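When the Gripper Would Not Let Go

The fault showed up on a Friday, late in a shift, and the operator who was standing beside the robot remembers it as quiet. "There was no bang or anything. It had the pillowcase, it was told to open, and it stayed shut. Then the arm went to its next position anyway and took everything with it."

She has worked on the Barnine bedding project at Goter since June. The robot has two arms and is being taught to handle pillows and covers in ordinary bedrooms. Soft goods were supposed to be the low-risk part of the work.

"People worry about the hard stuff, glass and knives," she said. "Cloth you don't worry about. But cloth gets into places."

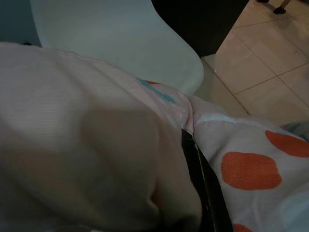
What it got into that time was the gap behind the right finger. A fold of fabric had worked its way past the pad and packed against the linkage. The motor pulled the finger open, the fold held it, and the controller read the small movement it did get as a full release.

"So as far as the software knew, the hand was empty," she said. "It wasn't lying to us. It had one number to go on and the number was wrong."

The arm lifted and swung out over the floor, dragging the pillow and part of the sheet. She reached for the cloth before she reached for the stop button. It is the part of the story she likes least.

"I know the rule. I helped write the rule. My hand was in there for maybe a second before I pulled back and hit the button."

She was not hurt. The pillowcase tore along a seam and the wrist needed a new cable.
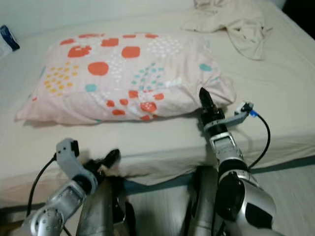 Goter stopped all two-arm work for 10 days while the logs were checked. Out of 533 recorded grasps, 17 showed the same pattern: an open command, a short movement, and a release marked as good. In most of them the cloth had dropped free by itself a moment later. In 3 it had not, and the operator on duty had cleared it by hand without filing a report.

"That bothered me more than the tear," she said. "We'd had warnings and we'd treated them as housekeeping."

The gripper supplier, Honivo, sent a narrower finger guard that covers the gap. Kinnunen, the contractor that maintains the control software, added a second check. The arm now holds still after a release until the motor current and the finger position agree. If they don't, it stops and asks for a person.

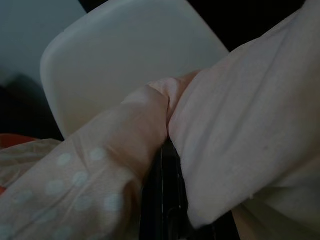
Gathered fabric between the gripper's fingers during bedding work for the Barnine project.

The wait adds time to every grasp, and some of the team have complained. She doesn't mind it. The stop button has also been moved to a cord worn around the operator's neck, and any snag has to be written up, including the ones that clear themselves.

She still doesn't consider the matter closed. The guard has been tried on cotton, but not on fleece or on anything with a fringe. "Fleece is next," she said. "I'd like to see it fail slowly, with the arm parked."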